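Vollorell Outreach Log, release 4. Last touched July 23, 2018.

This is the visit data from the Vollorell mobile clinic, which takes a nurse, sometimes a doctor, and a cooler with a sticky latch to villages up the Siken valley. If you came for the route planner, it lives in the other repository, where it continues to believe that a river is a road.

## What you get

| File | Contents |
|---|---|
| `visits.csv` | One row per person seen per stop |
| `stops.csv` | One row per place we parked, or tried to |
| `cooler.csv` | Cooler temperature readings, typed in from paper |
| `codes.md` | What the reason codes mean, plus old arguments about them |

Everything is plain text with commas. Older releases came as a spreadsheet with colored cells, where the color meant something to Murdo Geddes and to no other living person. He has since written it all down in `codes.md`, under "Orange."

## Where the rows come from

At each stop the nurse fills in a paper card. The card goes into a biscuit tin, the tin comes back to the office in Waso, and a human being types up the cards. Efthymia Koutsoukos checks the typing against the paper and sends back anything she can't read, often with a short note on penmanship.

We did try a tablet. It liked neither the cold nor the dust, and the form wouldn't save without a signal, which rules out most of the valley. The cards have stayed. If you are about to open an issue suggesting an app, please read the closed issues first. You will have company there.

A stop gets a row in `stops.csv` even when no one was seen. The road above Petridis washes out most years, and those attempts are marked `turned_back`. Leave them in if you are studying access. Several people have filtered them out and then written to tell us how reliable the service is.

## Columns in `visits.csv`

- `stop_id` matches `stops.csv`.
- `age_band` is in wide bands, on purpose. The top one starts at 69, an odd number we inherited from a funder's form and kept so the years would line up.
- `reason` is a single code. People rarely climb a hill with a single complaint, so this is the one the nurse wrote first.
- `referred` is `y`, `n`, or blank. Blank means the box was blank. Please don't turn it into `n`.
- `travel_min` is how long the patient said it took to reach us, in minutes. See the next section before you average it.
- `home_visit` is `y` when the nurse walked to the house. These rows have no `travel_min`, the traveling having been done by the nurse.
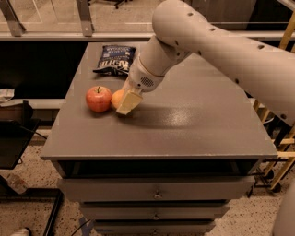 ## Known trouble

**Travel times are rounded by everyone.** You will find a great many 30s. "Half an hour" in the Siken valley is a unit of politeness, and covers anything from next door to a decent hike. We record what people say.

**The cooler readings have a gap in January.** The thermometer was in the cooler, and the cooler was locked in the van, and the van was at the garage. No vaccines were aboard. The missing days are missing and have not been filled in with a nice smooth line, although someone offered.

**Village names drift.** The same place can have a summer name, a winter name, and whatever the driver calls it. Join on `stop_id`. Joining on names will give you a valley with far more villages than it has room for.

**Repeat visitors can't be linked.** We don't publish a person key. In a village with a handful of houses, a person key plus an age band is just a name with extra steps. If your question needs linked visits, write to us and explain it in words. Be ready for a slow reply and a form.

**Code 11 changed meaning.** Before release 3 it was "chest." Now it is "cough," and "chest" has its own code. The old rows were not recoded, as the cards often said only "chest, as before."

## Small numbers

Any stop with fewer than 4 visits has its reason codes replaced with `sup`. Please don't try to work them back out from the totals. You probably could. So could we, and we would then have to take the totals away from everybody else.

## What not to use it for

It can't tell you how common any illness is. It tells you who came to a van, on days when the van came to them. Plenty of people in the valley see the clinic in town, or a cousin who used to be a vet, and neither sends us cards.

It is also a bad guide to how hard a nurse works. Someone once ranked our nurses by rows per stop and put the one who does the home visits at the bottom. The chart is no longer on the office wall.

## Loading it

Files are UTF-8. Read `stop_id` as text or you'll lose the leading zeros, and stop `0100` will become stop 100, which is a different hill.

## Corrections

Open an issue with the file name and the `stop_id`. Efthymia will go and find the card. If the card agrees with you, the fix goes into the next release with your name in the change log. If the card agrees with her, you'll hear about that too.

Murdo handles access requests and questions about codes. He is out with the van a good deal, and replies come in batches when he gets back to Waso.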